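On Keeping a Household Inventory

25/04/2020

Readers of this blog will recall that the Plostcombe house was to be cataloged in full before any further rooms were cleared. The work is now complete. The final register holds 1,144 entries, of which 487 relate to the kitchen and pantry alone.

The register follows the method set out by Cengiz Aksoy in his talk to the Alby local history group last August. Each object receives a number, a location and a short plain description. Values are not recorded. Mr. Aksoy advises against them at this stage, and I have followed his advice except in the matter of the Kostiuk clock, which the insurers required.

Duplicates were entered singly. Sets were entered as one item only where all pieces were present, and 9 sets met that condition. 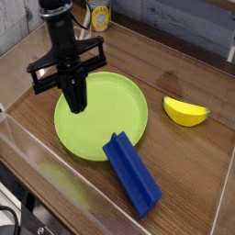

Descriptions should be written for a person who has never visited the house. In the first draft I relied heavily on family names for things, and three pages had to be redone. A lime-green plate, round, with a slightly raised rim, can be found by anyone from those words, whereas "Aunt's good plate" can be found only by the family.

The Lerus papers remain in their boxes and will be listed separately. Corrections to the register may be sent to me at the usual address.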